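Faditby Hall fall walk-through, Friday, September 17, 2010
Checked by Sheldon Penner

Front steps and rail: OK. The rail is good and solid now, and thank you to whoever tightened it over the summer, I meant to get to it and never did.

Exit signs: OK, except the one by the kitchen flickers. I ordered a bulb from Horgan.

Extinguishers: NEEDS WORK. The tag in the coat room has run out. The gauge still reads in the green, but please don't take that as a pass, we do need the service man in before the November supper.

Smoke alarms: OK. All 10 sounded when I pressed the button, and my ears are still ringing a bit!

Seating: OK. The limit stays at 44 downstairs, and I know that feels stingy when the whole family wants to come, but please hold to it.

Back door: FAIL. It sticks badly at the bottom and a child could not push it open. I will plane it down this weekend if the rain holds off.

Work room: OK. Outlet covers all in place, window latch oiled. The desk lamp is fine to keep using, just switch it off when you lock up.

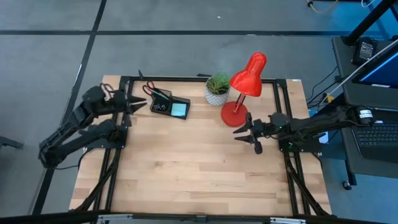
Keys go back on the hook marked 46, and do call me if anything on this list doesn't make sense.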